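Fianza, día 20 y sigo sin ver un euro

13 de marzo. Escribo rápido que tengo que salir en nada, pero me lo habéis preguntado varios por correo y prefiero contarlo una vez y ya.

Resumen para quien llegue nuevo: dejé el piso de la calle Leone en febrero. Entregué llaves, firmé el papel, todo muy cordial. Fianza de 997 euros. La agencia, Bultdale, me dijo que en unos días la tenía en la cuenta. Pues no.

Lo que llegó fue un correo. Sin saludo casi. Que me descuentan pintura de todo el piso, limpieza "profesional" y una persiana. Total, que de los 997 me devolverían casi 100. Y eso "una vez validado por la propiedad". Validado cuándo, no lo pone.

La persiana ya estaba rota cuando entré. Lo dije por escrito la primera semana. Tengo el correo. Menos mal que no borro nada, que mi bandeja de entrada es un vertedero pero para esto sirve.

Lo de la pintura es lo que más me enciende. Cinco años viviendo allí. Cinco. Las paredes de un piso en el que se vive se ensucian, hay una sombra detrás del sofá, hay la marca de un cuadro. Eso es desgaste por uso normal y, por lo que me explicaron en la oficina de consumo del barrio, no se le puede cargar al inquilino así sin más. Otra cosa es que yo hubiera pintado el salón de negro o hecho boquetes. Tres agujeros de taco tapados con masilla, eso hice. Y bien tapados.

Así que, lo que llevo hecho, por orden:

Pedí las facturas. No presupuestos, facturas. Me mandaron una hoja de una empresa, Bilov, sin número, sin fecha y con la partida de "repasos varios". Repasos varios. Contesté que eso no es una factura y que me dijeran qué repasos y en qué habitación. Silencio.

Luego busqué el contrato. Aviso - leed la cláusula del estado de la vivienda ANTES de firmar. La mía dice que recibo el piso "en perfecto estado de habitabilidad y pintura", y yo lo firmé tan feliz sin que hubiera inventario ni fotos adjuntas ni nada. Esa frase es a la que se agarran ahora. Por suerte tengo las fotos que hice el día de la mudanza de entrada, con la persiana colgando torcida en primer plano.

Después, el burofax. Con acuse de recibo y certificación de contenido, las dos cosas, que si no luego te dicen que sí, que recibieron un sobre pero a saber qué llevaba. Me costó más de lo que esperaba y la señora de correos me tuvo que explicar dos veces dónde se firmaba. En el texto puse: dirección del piso, fecha de entrega de llaves, importe, que no acepto los descuentos y por qué, número de cuenta, y un plazo para pagar antes de ir al juzgado. Corto. Sin insultos, aunque el primer borrador los llevaba.

Esto fue hace 20 días. De momento, una llamada de Bultdale en la que me ofrecían "partir la diferencia" si firmaba un documento de finiquito. Por teléfono. Les dije que me lo mandaran por escrito y todavia lo espero. Ojo con esos papeles, que muchos llevan la coletilla de que renuncias a cualquier reclamación posterior.

Siguiente paso, si esto no se mueve: demanda. Por la cantidad que es me dicen que va por juicio verbal y que no hace falta abogado ni procurador, aunque he pedido cita con un despacho, Asness, que hace una primera consulta barata, para que le echen un ojo al escrito. También quiero preguntar por los intereses, porque creo que pasado un mes desde la entrega de llaves la fianza empieza a generarlos. No soy abogado, eh, esto es lo que voy entendiendo yo sobre la marcha. Si alguien sabe más que lo ponga en los comentarios.

Y otra duda que tengo: si la fianza estaba depositada en el organismo de la comunidad autónoma. Se supone que es obligatorio. He pedido que me lo confirmen, y si resulta que nunca la depositaron me parece que la conversación con la agencia va a cambiar bastante de tono.

Me preguntaba una lectora si no me sale más a cuenta dejarlo. Pues mira, puede. Entre el burofax, las mañanas perdidas y la mala leche, igual sí. Pero es mi dinero, y con él contaba para pagar la del piso nuevo, que la tuve que poner de los ahorros.

Los del piso nuevo me han pasado inventario con fotos, por cierto. Lo revisé enterito y añadí dos cosas a mano antes de firmar.

Actualizo cuando haya algo. Me voy que no llego.

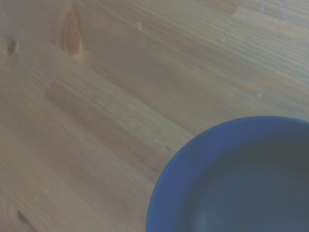 La mesa y el bol azul.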